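킬턴, 백신·비밀번호 관리 묶은 '제스테오' 출시… 기기 8대까지 지원

새 묶음 상품이지만 눈에 띄는 새 기능은 적어
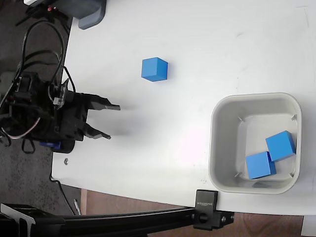

■ 무엇이 들어 있나

보안 소프트웨어 업체 킬턴(Killton)이 3월 통합 보안 구독 상품 '제스테오(Zesteo)'를 내놓았다. 백신과 방화벽, 비밀번호 관리 프로그램 '찰라(Chala)', 저장 공간 정리 도구 '트랄토(Tralto)'를 계정 하나로 쓰는 방식이다. 윈도 PC와 맥, 안드로이드 기기를 합쳐 최대 8대까지 설치할 수 있다.

회사는 이번 제품을 "완전히 새로운 보안 경험"이라고 소개했다. 그러나 찰라와 트랄토는 이미 따로 팔리던 프로그램이다. 배포된 설명 자료를 보면 두 프로그램의 기능 목록은 기존 판과 거의 같고, 달라진 것은 로그인 화면과 결제 방식 정도다. 아이폰용 앱은 출시 일정조차 나와 있지 않다.

■ "위협 80% 더 탐지" 근거는

킬턴은 제스테오가 이전 백신보다 위협을 80% 더 많이 잡아낸다고 주장한다. 자료 끝에 작은 글씨로 붙은 각주에 따르면 이 수치는 자체 시험에서 나왔고, 시험에 쓴 악성코드 표본은 469개다. 하루에도 수많은 변종이 쏟아지는 분야에서 넉넉한 표본이라고 보기는 어렵다. 표본을 어떤 기준으로 골랐는지, 정상 파일을 악성으로 잘못 판단한 비율은 얼마인지도 빠져 있다.

아르달란 로스타미 제품 총괄은 온라인 설명회에서 외부 기관의 검증을 받을 계획이 있느냐는 질문에 "검토하고 있다"고만 답했다. 어느 기관에 언제 맡길지는 밝히지 않았다.

■ 자동 갱신은 기본으로 켜져

요금도 따져볼 대목이 있다. 첫해 할인가는 구매 화면에 크게 표시되지만 2년 차부터 적용되는 정가는 약관을 열어야 나온다. 자동 갱신은 기본으로 켜져 있고, 끄려면 설치한 프로그램이 아니라 웹 계정에 따로 접속해야 한다. 환불 신청도 같은 곳에서만 받는다.

트랄토의 '속도 향상' 효과 역시 측정 자료가 공개되지 않았다. 임시 파일 삭제와 시작 프로그램 관리는 운영체제에 기본으로 들어 있는 기능으로도 상당 부분 할 수 있다. 기존 찰라 이용자가 제스테오로 옮길 때 남은 구독 기간을 어떻게 계산하는지에 대해 킬턴은 추후 안내하겠다고 밝혔다.

공유 80 | 댓글 2

이 사이트는 이용 환경 개선을 위해 쿠키를 사용합니다. 계속 이용하시면 쿠키 사용에 동의하는 것으로 간주됩니다. [동의] [설정 변경]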